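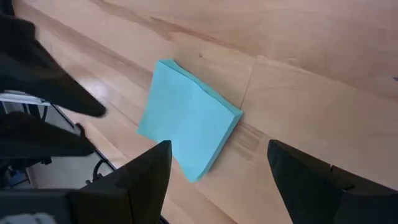
Automatisation de l'atelier Prustinard

L'automatisation de l'atelier Prustinard désigne l'introduction progressive de bras robotisés à pinces dans l'atelier de préparation de commandes de la société Zostano, distributeur de papeterie et de petites fournitures de bureau. Le site, que le personnel appelle simplement « Prustinard », du nom de la rue qui le longe, emploie 308 personnes et garde en rayon 2 252 références, du bloc de notes repositionnables à la boîte d'agrafes.

Contexte

Avant l'arrivée des bras, la composition des coffrets de rentrée et des lots destinés aux administrations se faisait entièrement à la main, sur de longues tables en bois que les équipes avaient fini par considérer comme les leurs (certaines portent encore, gravées au compas, les initiales d'anciens saisonniers). Chaque préparatrice, chaque préparateur prenait les articles un à un, les disposait dans le coffret, contrôlait le bon et passait au suivant. Le travail n'était pas réputé dur, mais il était répétitif, et les douleurs au poignet et à l'épaule revenaient souvent dans les échanges avec la médecine du travail, surtout en décembre, quand les commandes de fin d'année s'ajoutaient aux réassorts ordinaires.

La direction confia l'étude à l'intégrateur Aerts, qui proposa de commencer petit : deux postes seulement, installés au fond de l'atelier, à portée de voix des tables manuelles. Ce choix de voisinage, qui paraissait anodin, a beaucoup compté dans la suite, car les équipes ont pu venir voir, poser leurs questions et donner leur avis pendant les pauses.

Fonctionnement

Les postes sont équipés de pinces à deux doigts et pilotés par un logiciel nommé Rindia. Les articles de papeterie, que l'on croirait volontiers faciles à saisir, posent en réalité quantité de petites difficultés : un bloc de notes se présente rarement bien droit, sa première feuille gondole, un coin se soulève, et une pince qui se referme un peu trop haut risque de décoller quelques feuillets au lieu d'emporter le bloc entier. Les réglages portent donc surtout sur l'orientation des doigts par rapport aux bords de l'objet, sur la hauteur de prise et sur la force de serrage.

Une série d'essais comprend 1 000 prises par article. Les prises manquées sont relues par un opérateur de l'atelier, qui en note la cause dans Rindia avec ses propres mots. Ce vocabulaire maison – « ça bâille », « ça glisse du dos », « trop de travers » – a été conservé tel quel dans les menus du logiciel, et les nouveaux venus l'apprennent en même temps que le reste.

Effets sur le travail

Le changement le plus visible concerne la répartition des tâches. Les lots simples, composés d'articles de forme régulière, passent désormais en priorité par les postes automatisés, tandis que les coffrets personnalisés, les retours abîmés et les articles souples restent sur les tables manuelles. Une fonction nouvelle est apparue, celle de conducteur de poste, ouverte d'abord aux préparateurs en place. Elle comprend la mise en route, la surveillance, le nettoyage des doigts et la relecture des prises manquées, et elle donne droit à un échelon supplémentaire.

Les avis du personnel sont partagés, et ils le restent. Beaucoup apprécient de ne plus enchaîner les mêmes gestes toute la journée et disent rentrer moins fatigués ; d'autres regrettent les conversations de table, que la surveillance d'un poste, plus solitaire, permet moins. Les représentants du personnel ont en outre fait valoir que les tâches laissées aux mains humaines étaient devenues, en moyenne, plus délicates, et qu'il fallait revoir en conséquence les cadences demandées.

Accord d'atelier

Un accord signé le 9 février 2024 encadre l'ensemble. Il prévoit une formation sur le temps de travail pour toute personne qui en fait la demande, une rotation entre postes manuels et postes automatisés, ainsi que l'abandon des objectifs individuels de cadence sur les tables manuelles. Il interdit aussi l'usage des relevés de Rindia pour évaluer les conducteurs. L'ajout de tout nouveau bras doit être précédé d'une période d'essai et d'une consultation des équipes concernées.

Voir aussi

Préparation de commandes
Pince robotisée
Ergonomie au poste de travail
Troubles musculosquelettiques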